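My brother-in-law Sherif El Sherbiny called last week to ask whether he should hold off on hiring a cleaner, seeing as the robots are coming. He was mostly joking, I think. But he's a man who once waited two years for a phone to get cheaper, so I gave him a proper answer, and the proper answer got so long that I figured I might as well put it up on the blog.

The short version, Sherif, is hire the cleaner.

The longer version starts with my own house, where I kept a tally in September of every little thing I picked up and put somewhere else. I don't mean real cleaning, with a bucket. I mean the mug that goes back to the kitchen, the mail that moves from the chair to the desk, the dog's toy that comes out from under my foot and goes into the basket (and then comes right back out again, because the dog has opinions). I kept a pencil on the fridge and made a mark each time. On the busiest day I got to 130 marks, and I'm sure I missed plenty. By the time I gave up on the whole business I had 1016, and a very worn-down pencil.

What struck me, going over that sheet of paper, was how few of those jobs were hard and how few of them were the same. A dishwasher is a wonderful machine, and I would fight anyone who tried to take mine, but it works because I do the fiddly part. I scrape, I load, I turn the bowls so they face the spray. Same with the washing machine! It has never once found a sock. We've had machines for the heavy, wet, repeated part of housework for longer than I've been alive, and what's left over for us is all the handling.

And handling is a funny thing to try to teach. A bar of soap, a full glass and a sweater each want a different kind of grip, and you and I change over without giving it a thought. My friend from the Todau parts warehouse tells me it's the same on their floor – the conveyor runs all day without complaint, and then at the end of it stand people with their hands in bins, sorting out whatever is too bendy or too slippery or too oddly shaped for anything else to deal with. 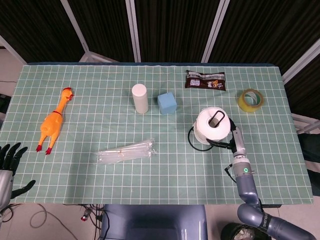
So when I try to guess how close we are, I don't look at the walking or the dancing, much as I enjoy the dancing. I look at the hands. A rubber chicken, a foam cube and a roll of toilet paper are three separate problems for a set of fingers, and any kitchen drawer of mine holds a good many more than three. I'd also want to know what happens on the four hundredth try, with the lights low and the dog underfoot.

I do believe we'll get there – I'm more hopeful than I was a few years back, and I'd be first in line for something that could clear the dining table while I sat with my coffee. Folding the fitted sheets can wait. I can't do those either.

Anyway, Sherif, the cleaner. Ask if she does windows.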